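Equipment Plan and Budget for a Tabletop Sorting Cell
Project Report, Trivthorpe Technical College
Percy Mamani and Alcides Londoño
15 Feb 2022

1. Scope

The cell is a small arm that moves household packaging from a table into a tray or box. This report covers what must be bought for a second cell at the Pokville site. Software is left out.
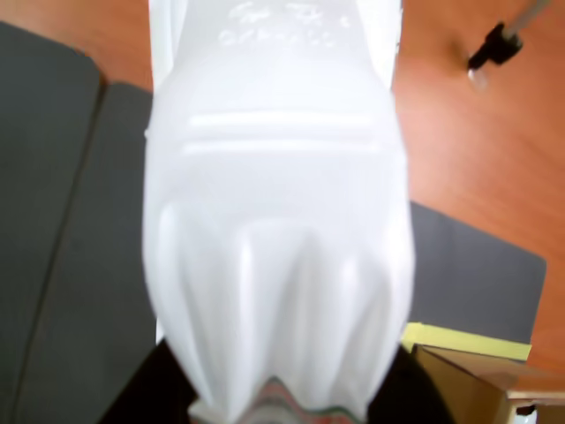 Gripper fingers are the first budget line. Finger sets are priced at $149 from Flurnden, and the plan allows one set in use and one spare. The purchase should be checked against the bulkiest items in the test set. A large white plastic bottle with ribbed sides is one of these, and the fingers have to close on its narrow end. Wider fingers were quoted but did not fit the existing mount.

2. Arm and servos

The arm is the largest single cost at $831, including brackets and servo housings. Spare servos are budgeted separately at $193. We recommend ordering them with the arm, as the supplier ships from one warehouse and charges freight per order. Cable ties and sleeves come out of the general supplies account.
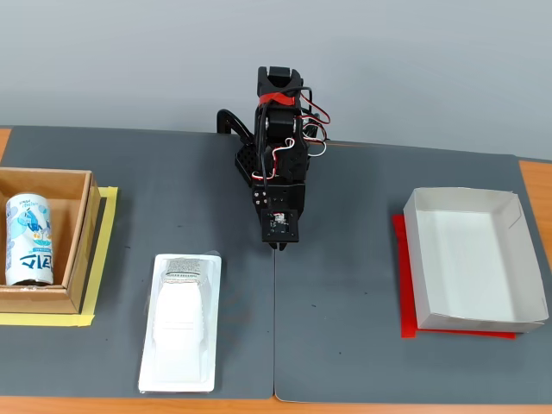 3. Work surface and fixtures

Mats, tape, trays and boxes are treated as consumables. Two mats are needed per table. Tape outlines mark where a box goes so that it can be put back in the same position after a run.

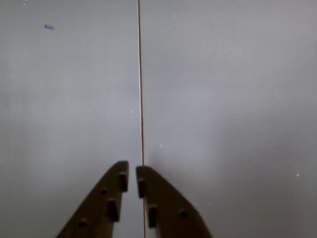 The consumables line also covers packaging for test runs. The set should mix rigid and soft items, and soft items wear out first. Replacement stock is to be bought monthly through July.

4. Budget summary

Arm with brackets: $831
Spare servos: $193
Finger sets, two at $149: $298
Consumables: $300
Total: $1,622

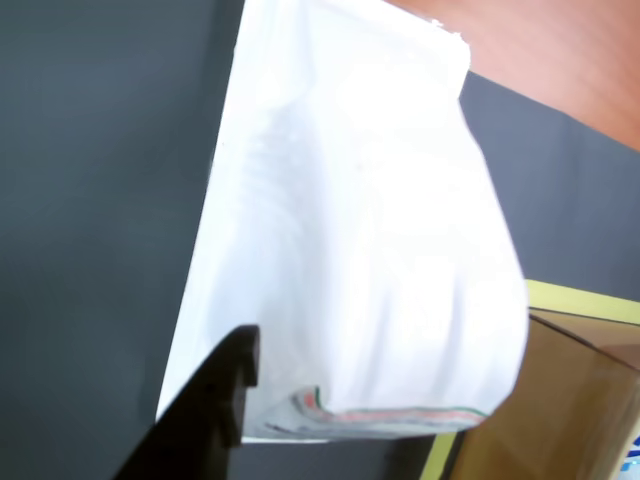

Freight and sales tax are not in the total. The Flores quote for the arm was higher and did not include the mount, so it was dropped. If funds are cut, the spare servos can be moved to a later order, but the second finger set should stay in the first one.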